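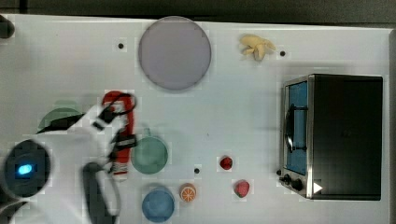
Small Kitchens and the Things I Do to Keep Mine Livable

Posted 31 May 2018

My first apartment kitchen had one drawer. One! I kept the forks in a coffee mug, the dish towels on top of the refrigerator and everything else in a cardboard box under the sink, and I fed people out of that kitchen for years. The one I have now, over on Laltard Street, is bigger, but you could still stand in the middle of it and touch the stove and the sink at the same time, so most of what I learned back then still gets used every day. A few of you wrote in after the April post about pantry moths and asked for more of the everyday stuff, so I sat down with a pot of tea and made a start.

Counter space first

I used to own a bread machine, a rice cooker, a blender and a waffle iron, and all of them lived on the counter. I loved them dearly and I had nowhere to chop an onion. Over one long weekend I put every single one in the hall closet and told myself I could bring back whatever I missed. The blender came back on the second morning. The rice cooker came back a week later. The bread machine went to my cousin, who bakes in it far more than I ever did, and the waffle iron comes out on birthdays.

If you try this, leave things in the closet for at least a month before you give anything away. Some appliances are seasonal. I would have sworn I never used my slow cooker, and then it got cold.

Another thing that helped was a big cutting board that sits over one half of the sink. Mine is an old Nikolaidis board that I found at a yard sale with a crack in one corner, and I sanded it down and oiled it with plain mineral oil from the drugstore. When guests are coming I get another couple of feet of working room out of it, and the peelings can be swept straight off the end into a bowl in the sink. Do check that it doesn't rock. If it does, a folded damp dish towel under the loose side will settle it.

Toaster ovens and their crumbs

Now, I am very fond of a toaster oven. In July I hardly turn on the big oven at all. But they do get grubby, and the crumb tray is easy to forget until the day you smell it.

Unplug it and let it cool all the way down. Slide out the tray and shake it over the trash, then lay it in the sink with hot water and a good squirt of dish soap and go do something else for half an hour. Baked-on spots come off with a paste of baking soda and water, rubbed on with an old toothbrush. For the glass door I use the same paste, spread on thick, left for 20 minutes or so while I fold laundry, and wiped off with a wet rag and then a dry one. Please don't scrub the heating elements! Once they are cold, a barely damp cloth along the outside is plenty, and if something has burned on there it will usually burn off on its own.

Give it room to breathe when you use it, too. I pull mine well out from the wall and take the paper towels off the top, where I am forever leaving them.

Plates, cupboards and the chipped ones at the back

I had 47 plates. I only know because my sister helped me move and wrote it on the side of the box with three exclamation marks. Nearly all of them were from sets that had lost their brothers and sisters, and we ate off the same 8 at the front of the stack every night.

What finally sorted me out was taking the whole lot down, wiping the shelf and putting back only what I was glad to see. The chipped ones went out to the porch, where they sit under flowerpots and do a fine job. A few of the plain saucers went into the refrigerator as lids: a saucer on top of a bowl of leftovers saves a lot of plastic wrap and you can stack another bowl on it.

If you keep good plates in a pile, slip a paper towel or a piece of old flannel between them. My mother used coffee filters, and I do too when I have a pack lying around. Gray scuff marks from knives and forks will come off most white plates with that same baking soda paste and a bit of patience. I wouldn't try it on anything with a gold rim or hand painting.

Fruit, berries and all that

Bananas give off a gas that hurries everything around them along, so keep them away from your apples and pears unless you want them ripe by tomorrow. I hang mine from a cup hook under the cabinet. When they go too brown for anyone to eat, peel them before you freeze them. I once froze a whole bunch in their skins and had to pry them out with a butter knife, muttering the entire time.

Strawberries I leave unwashed until we want them. They go in a shallow dish lined with a paper towel, in one layer if I can manage it, with the lid on crooked so a little air gets in. Pick out any soft ones the minute you get home and eat them standing at the sink. That is the cook's share.

Lemons keep for weeks in a jar of cold water in the refrigerator, if you change the water now and then. Ginger goes straight into the freezer, skin and all, and gets grated from frozen.

Wiping down a white table

Our kitchen table is white, and I have had some regrets! Every cup of tea shows. For day to day I use a spray bottle with warm water and a few drops of dish soap, followed by a cloth with just water so it doesn't dry streaky. Turmeric is the worst of the lot. Wipe it quickly, and then if the top can take it, let the sun have a go at what's left. Mine faded away over three sunny afternoons by the window.

For pen and marker, a little rubbing alcohol on a cotton ball works on my table, but try it on the underside first. A painted or varnished top may not thank you for it.

Two odds and ends before I go start supper. If your drawers stick, rub a plain white candle along the runners. And if you have a Polavico can opener like mine, with the stiff little wheel, a drop of cooking oil on the gear will get it turning again. Wipe off the extra before you use it.

Next time I want to get to cast iron, and the smell in the dishwasher that several of you asked about.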